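3.2 Kitchen work surfaces and how people share them

The households in the Paveck flats were picked because the kitchens are small and all laid out the same way. Interviews done in the kitchen itself, kettle on, mostly early evening. Tahmineh Dehghan ran the first set, Damilola Haruna the second. Same questions, though the order drifted once people got talking and we didn't try to force it back.

First theme was territory. Nearly every household had a stretch of worktop that "belonged" to someone, and it was rarely agreed out loud. One tenant put it like this: "I never said it was mine. I just get cross when there's post on it." Post came up a lot. So did chargers, school letters, keys. Things with no other home end up by the hob or the bread, and the person who cooks most moves them.
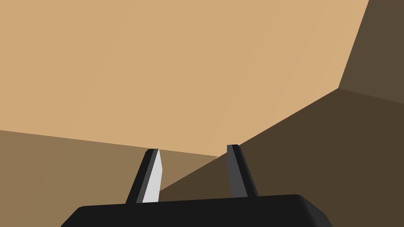

Second theme, timing. Where two adults worked different shifts the surface was used in turns and there was hardly any friction to report. Where everyone got home at once there was plenty. Adeleke's earlier study of shared student houses found much the same, though her tenants could eat elsewhere and ours mostly couldn't. We asked each household to keep a diary for 10 days. Five days would of been easier on them, and the later entries are thin (a few just say "same").

The diaries were coded by Ogunleye and Oyelaran separately, then compared. Most disagreement was over what counts as clearing up. Is pushing a pile to the back clearing up? Ogunleye said yes, Oyelaran no. We settled on a seperate code, "shifted", and recoded the lot. It gave 400 coded entries in all, with shifting more common than putting away in every household but 2.

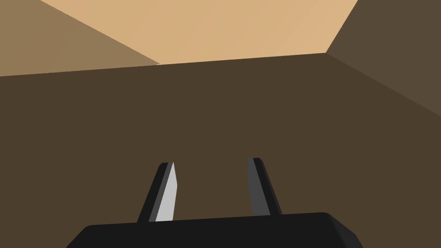 Figure 2. Viewpoint close to a surface, from a computer-rendered scene.

Third theme was blame, which we hadn't planned to ask about. Diary writers seldom named the person who left something out. They wrote "it was left" or "stuff again". In interview the same people named names straight away, often laughing. So the diaries on their own would have given a calmer picture than the truth, and studies leaning only on written records should bear that in mind.

Limits. One block, one layout, and all of the entries in June, when windows are open and people eat outside. Winter might look quite different. We also had no entries from children, though in the Nusness pilot they were the ones who noticed most. Section 4 takes up the shifting code again and sets it against how much cupboard space each household said it had free.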